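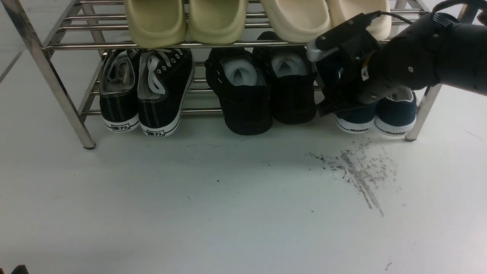

Hannelore Dreßler wrote to ask whether the rails would hold up in an entry where wet boots come in all winter, and said her last rack had rusted through at the welds by December. We get that question more than any other, so the answer goes first: the tubes are stainless steel all the way through, with no plating to chip. Wipe off road salt when you see it. Standing water should be dried the same day, especially where a rail meets a leg.

Pluneck Two-Tier Shoe Rack
Stainless steel, open rail shelves
Sold by Frerichs

The Pluneck is a low rack for a hallway, closet or back door. It has two tiers. Each shelf is made of horizontal rails with gaps between them, so grit drops through to the floor and air gets to the soles. There is no back panel and there are no sides. Shoes can go in toe first or heel first.

What goes where

The tiers are open at the front, so you can load them any way you like. Most people end up with slides and sandals on top, where they can be grabbed on the way out, and sneakers and heavier shoes below. Chunky molded slides may hang over the front rail a little. They stay put as long as most of the sole is resting on the rails.

Two slide pairs fit side by side on the upper tier with three pairs of sneakers or padded shoes on the lower one. Low canvas shoes take less room than thick-soled ones, so the count depends on what you own.

High heels will sit on the rails, but a narrow heel can slip into a gap. Hook the heel behind a rail and let the toe rest forward. Very small children's shoes do better in a basket.

Specifications

Frame: stainless steel tube, polished
Tiers: 2
Feet: dark caps, one per leg, replaceable
Load per tier: see the card in the box
Assembly: hex key included
Finish code: 103

Assembly

Lay the two leg frames on a towel or a piece of cardboard. Fit the lower shelf rails first and turn every screw only until it holds. Add the upper shelf rails the same way. Stand the rack up, press down on both ends, then tighten everything. If you tighten as you go, the last rail usually won't line up and you will have to back the others off again.

On an uneven floor, check for rocking before you load it. A thin felt pad under the short leg fixes most cases. The feet pull straight off if one gets worn, and spare sets are listed under part 500.

Care

Use a soft cloth, warm water and a drop of dish soap. Dry it afterward or the polished tubes will show spots. Skip steel wool and bleach. Fingerprints come off with glass cleaner. For the floor underneath, lift the rack from the leg frames at both ends. Don't drag it loaded.

Related items

Clillova boot tray: sits beside the rack and catches drips from tall boots, which don't fit between the tiers.
Zarville wall hooks: for umbrellas and bags.
Pluneck spare screws: a bag of 100, more than any one household needs, but it's the smallest size we stock.

Customer notes

"Second one I have bought. The first is in the garage and still looks fine. I wish the instructions were printed larger." Eckhard Voß

"Easy to sweep under. The screws were a little stiff." Unsigned

"I put it in a closet and had to move it forward a bit so the door would close. Measure first." Unsigned

Ordering and returns

The rack ships flat in one box. Check that all the rails are in the box before you start putting it together. If one is missing or dented, send us the finish code and say which tier it belongs to, and we will mail that piece alone. Unused racks can be returned in the original box. Racks that have been assembled can be returned only for a fault.

Page updated September 2026.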